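Kelline bakery trial: moisture and shelf life in part-baked bread
Speaker notes, afternoon session. Slide numbers refer to the version sent round in July.

Slide 1. Title
Say who I am and which site I work at (Idley, product technology). Questions at the end, apart from points of fact, which can be taken as they come.

Slide 2. What the talk covers
Crumb firmness and water movement in part-baked rolls between the first bake and the customer's oven. The product is the Kelline white roll, made at Idley and finished in shops. I will not cover frozen product. The frozen line has a different recipe and the figures do not carry across.

Slide 3. Why bread goes firm
Most of the room will know this, so keep it short. Firming is mainly a change in the starch. During baking the granules take up water and swell, and their ordered structure is lost. On cooling, the amylose sets quickly and gives the loaf its sliceable crumb. The amylopectin re-orders slowly over the following days, and the crumb gets firmer as it does so. Drying is a separate process. A roll in a sealed bag with no weight loss at all will still go firm.
Point out that the second change can be largely reversed by heating. Part-baked bread depends on this. The finishing bake forms the crust and also softens a crumb that has been firming in the pack.

Slide 4. Water movement
Water moves from crumb to crust during storage. In a part-baked roll the crust is thin and pale, so the gradient is smaller than in a fully baked one, but it is still there. The outer crumb loses water first. In the finishing oven this outer layer is the part that dries hardest, and the result is a thick shell which flakes off in large pieces. Most of the complaints we receive about "dry rolls" are complaints about this layer. The centre is usually within specification.

Slide 5. The trial
Three recipes. Control, control with extra water, and control with extra water plus a maltogenic amylase. Flour from a single delivery, milled at Clorkater, to take flour variation out of the comparison. Same mixer, same prover, same oven for the first bake. Total number of rolls made was 1305. Some were used for weight loss, some for firmness, and the rest went to the tasting panel.
If asked: the enzyme was added at the mixer with the dry ingredients. Dose is in the written report and I will not give it here.

Slide 6. Storage
Rolls were packed under modified atmosphere and held at ambient. Packs were opened in random order. Once a pack was open, the rolls were finished and tested the same afternoon.

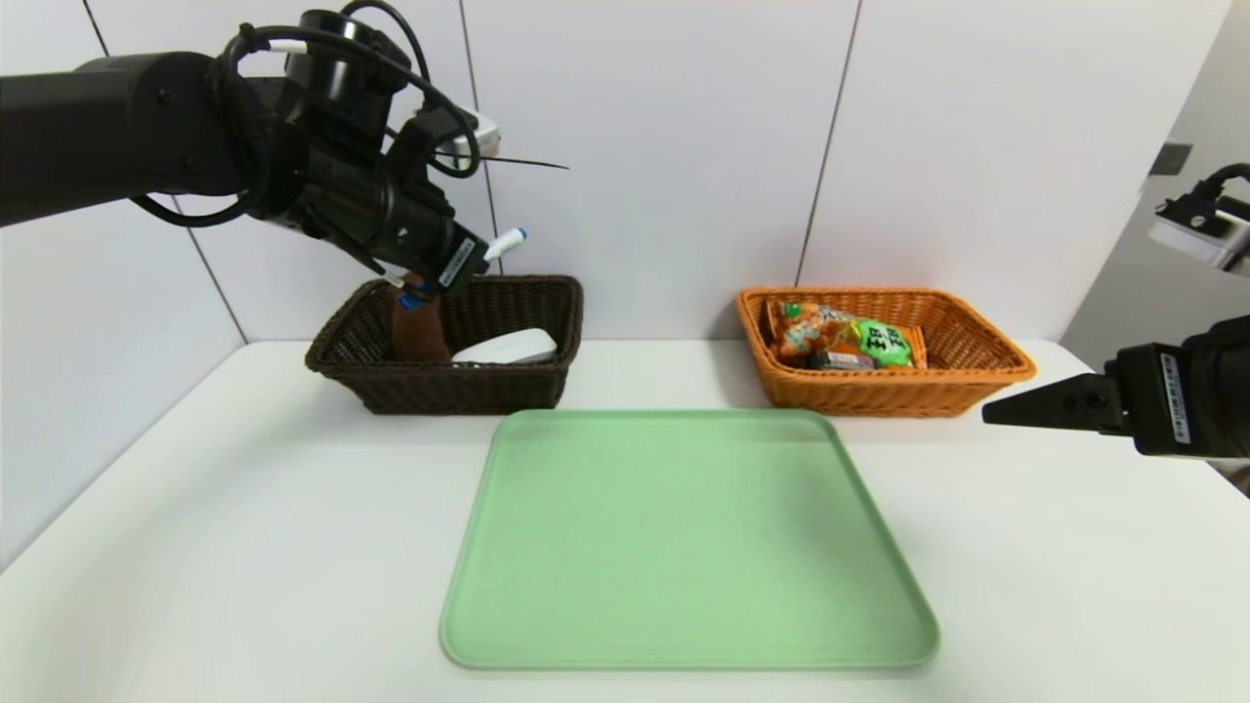
Rolls for the firmness test were cooled fully before cutting. A warm crumb compresses under the blade and reads softer than it is, so cooling time has to be fixed and written down. We did not do this in the first set of tests and those results have been left out. They are in the appendix for anyone who wants them, marked as unsafe to use.

Slide 7. Measuring firmness
Compression of a slice taken from the centre of the roll, flat probe, fixed depth. Rolls are awkward for this test as they give very few usable slices. Heel slices must not be included. The taper means that the probe is not fully supported, and the reading comes out low.
We took the peak force and did not use the relaxation part of the curve. Others do use it, and there is an argument for doing so when enzymes are involved, as crumb that is soft but gummy looks fine on peak force alone.

Slide 8. Weight loss chart
Allow time for people to read the axes. The loss is across the finishing bake, not across storage. Both high-water recipes lost more in grams than the control, as expected, but ended with more water in the crumb. The gap between the two high-water recipes is within the scatter and should not be read as an effect of the enzyme.

Slide 9. Firmness chart
Control rises steadily through storage. Extra water lowers the starting point, but the slope is much the same. The enzyme changes the slope. After the finishing bake all three move closer together, then separate again as the rolls stand. The last point matters to shops that bake early and sell through to the evening - it matters far less to a customer who eats the roll warm.

Slide 10. Panel results
The panel preferred the enzyme recipe late in storage and showed no clear preference early on. Several panel members used the word "sticky" for the enzyme rolls when tasted warm. This agrees with the remark on slide 7 about gumminess. A lower dose has been suggested, and I think it should be tested before any change to the standard recipe.

Slide 11. Oven settings
The Lazaridis deck oven used for finishing has a long recovery time after the door is opened. Loading was limited to 3 trays to keep the temperature steady. Shops load more than this. The trial therefore shows the product at its best, and a shop oven at full load will give a paler crust and a wetter base. Do not skip this slide if time is short; drop slide 10 to one sentence instead.

Slide 12. Next steps
Repeat at lower enzyme dose. Repeat in a shop oven at normal load. Add a flour with lower protein. Water activity of the outer crumb to be measured separately from the centre, using a thinner cut than before.
Leave this slide up for questions.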